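Block library: what's in the tubs this term

The wooden block tubs are back on the lending shelf at the Mercado branch from this month, and we have 14 of them ready to go out. Any member family or playgroup can borrow one for three weeks. You don't need to book, but please sign the sheet by the door with your membership number and the letter on the lid.

Most of the blocks came to us from the old Dedis nursery when it closed, and a second lot was passed on by the Rurkesar parents' group. They have been in use for a long time. The white activity table came with them, and it has the pencil lines and paint smudges you would expect. We scrubbed it twice and the pink and yellow are still there, so we have decided to leave it.
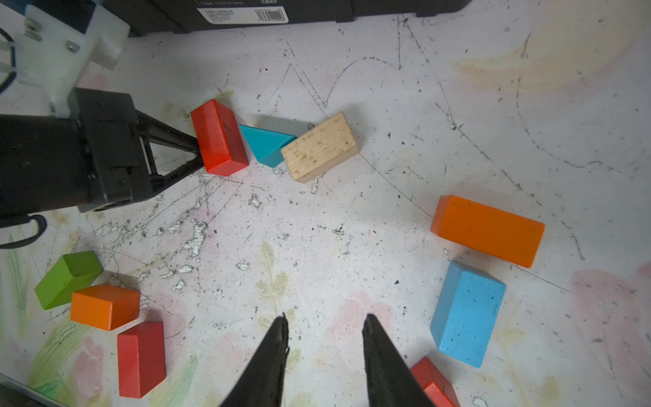 Each tub is a mixed set. We used to sort by shape, with all the long pieces in one tub and all the small ones in another, but families told us they got home with plenty of walls and nothing to put on top. Now every tub has long rectangles, a few small blocks and at least one triangular prism. Colours are red, orange, green, light blue and teal, plus some plain wood.

The plain ones get asked about a lot. They were never painted, and they pick up marks more easily than the others. A few have dark flecks and light brown stains that won't shift. Sofia Kourkoulas has been over all of them with a damp cloth and fine sandpaper and is happy with the edges. If you find a splinter, put the block in the envelope inside the lid and we will see to it when the tub comes back.
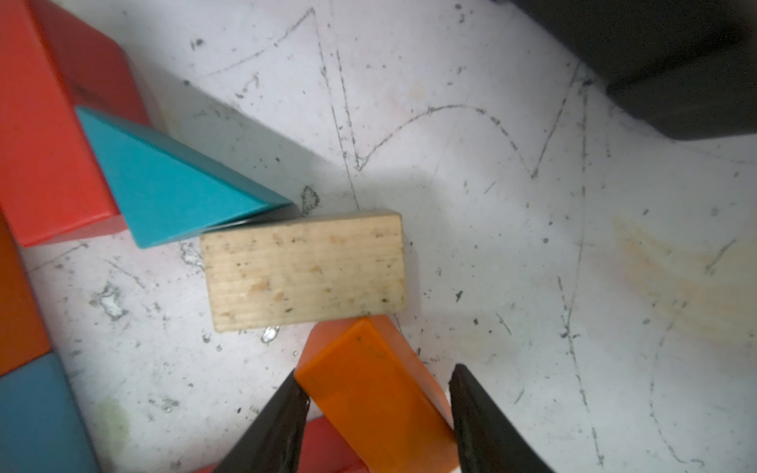
Page last changed: September, 4.45 pm

Cleaning at home is simple. Wipe the blocks with a cloth wrung out in warm water and a drop of washing-up liquid, then stand them on a towel overnight. Please don't soak them and don't put them in the dishwasher. Last spring a whole tub came back swollen — the paint had lifted on nearly every piece and we had to throw most of it away. Small chips in the paint are fine and you needn't report them.

A few things people have been building, in case you are stuck on a wet afternoon:

Rings and ponds. Lay the blocks flat, end to end, until they meet. Younger children like to have something to put in the middle, such as a plastic duck or a sock. The triangle is useful for turning a corner.

Long and short. Stand the rectangles upright and put them in order of height. Good for threes and fours.

Knock-down road. Stand the blocks on end in a row, closer than you think, and push the first. This works better on a hard table than on a mat, though a mat is kinder to the people downstairs.

Pick and place. One person calls a colour and the other lifts that block and sets it down somewhere new without touching the rest. It is harder than it sounds once the blocks are close together. 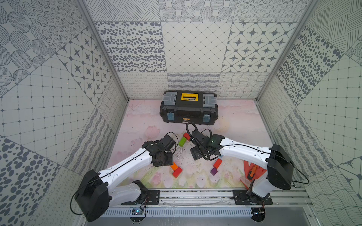 Returns and missing pieces

Tubs come back to the counter, or to the drop-off cupboard at Sorkar Hall if that is nearer. The hall is open until six. Check under the sofa first, please. We had 148 blocks at the last stocktake and would like to finish the year with most of them.

If a piece is lost, tell us the colour and shape and we will take one from the spares box. There is no charge for a single block. For a whole tub we ask for a contribution towards a new one, and the amount is on the sheet by the door.

We are also looking for more plain wooden blocks, any size, and for lidded tubs that a four-year-old can open without help. The ones we have are stiff. Drop anything off at the counter in the morning if you can — afternoons are busy with story time. 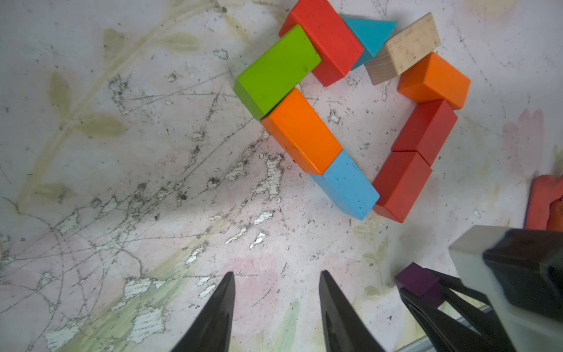 Sofia Kourkoulas adds that the ring is the one her group goes back to every week, and that the gaps are half the fun. She lets the children decide whether a gap is a gate or a mistake. Her other request is that families send the tub back with the blocks dry, and with the letter still on the lid.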